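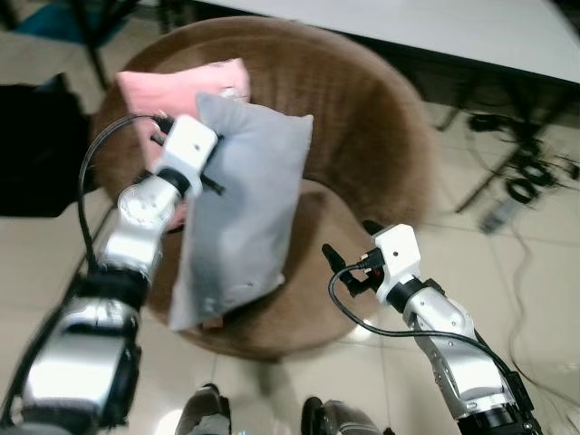 *Fig. 1. Round plush chair with two pillows.*

## Week 5: What "comfort" surveys measure

Furniture makers love the word "comfort." Be wary of it. The Orkel survey asked 571 buyers to rate a new chair from one to ten, and most gave it an eight or higher. What did they rate?

- They had just paid for it. Few people will call their own purchase a mistake in the first week.
- "Comfort" was never defined – back, seat, fabric, looks?
- Of 3,687 forms mailed out, only 571 came back. Who kept quiet?

Rodum repeated the survey in October and got lower scores. Its report blames the weather. I'd want to see the wording of the questions first.

**For next time:** rewrite question 4 so that a person could plausibly answer "no."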